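Itik Opens Its Doors With a Pine Table, a Wooden Peg Stand and Room for 100 Makers
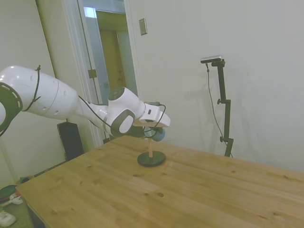 The wooden peg stand with its round green base, on the table at Itik.

24 May 2019 - Itik, the small woodcraft studio run by Sibel Keskin and Recep Karaca, is opening to the public, and we could not be happier to share it! After a long April of sanding, painting and moving furniture, the first room is ready for visitors.

At the center of it all is the big table. It's pine, with the knots and grain left showing, and it has already become the place where everybody ends up (coffee in hand, usually). The walls are pale and plain, the trim around the doorway is white, and we plan to keep it that way so the wood gets the attention.

The first piece in our new tabletop line, Eren, is a peg stand: an upright dowel on a round base painted dark green, with a flat piece of light wood on top. Recep has been drawing versions of it for years, and this is the one that stuck.

"I wanted something you could pick up and understand right away," said Recep Karaca. "A dowel, a base, a top. Then I spent weeks on the green."

Sibel Keskin will lead the open sessions, where visitors learn to cut, sand and paint a stand of their own. "People come in saying they aren't good with their hands," she said. "Give them some sandpaper and an hour at that table and they don't want to leave. I love that part!"

The first season has 100 places, and 92 were taken before this announcement went out. Each session seats nine people. Materials and paint are included, and you take home what you make.

A second line, Wulta, is being drawn up now and will bring larger pieces for shelves and hallways. More on that when the first samples are finished.

To ask about the remaining places or to arrange a visit, contact Sibel Keskin at the Itik studio.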